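Rain barrels, second year

I wrote last spring that I wanted to stop watering my beans from the kitchen tap. Now I have two barrels behind the shed in Clevstead, and I can tell you how they behave after one full season.

The barrels are the Liveo model with the flat back. They stand on old bricks, so the watering can fits under the tap. Please build this base before the first rain comes. A full barrel is too heavy to move, I tried it.
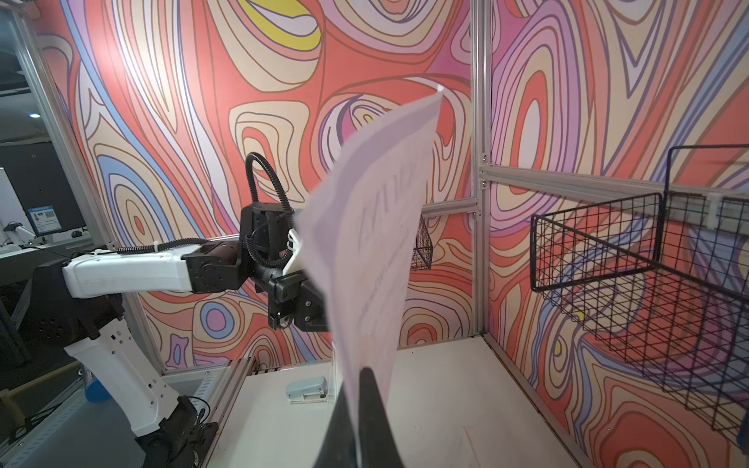

What it saved

My water meter showed 1,787 gallons less than the summer before. I hoped for 3,000, but July was very dry and the barrels stayed empty for most of it. I paid 56 dollars for the pipes and the screen, and the barrels were a gift from my neighbors.

The screen is the part I would not skip. The first month I had none, and mosquitoes came in such number that we could not eat outside in the evening. 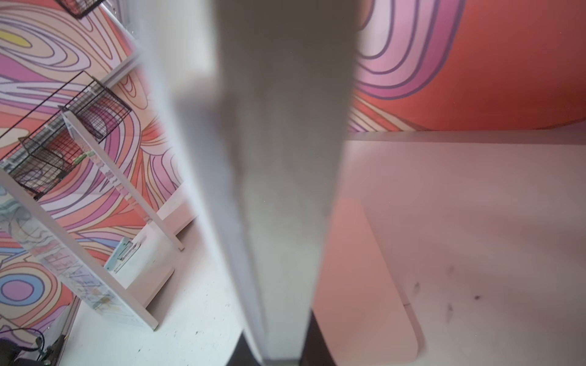 I also had a leak at the lower tap. I closed it with rubber washers from the Petkov store, and it holds well until today. If you buy there, take the thicker ones.

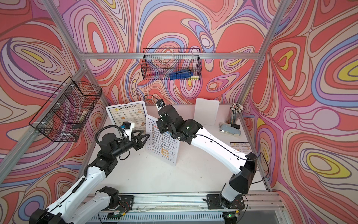
Before the frost

In October I empty both barrels and leave the taps open. I turn them upside down against the shed wall and take the screen inside. Next year I want to join them with a short hose at the bottom, so that they fill together.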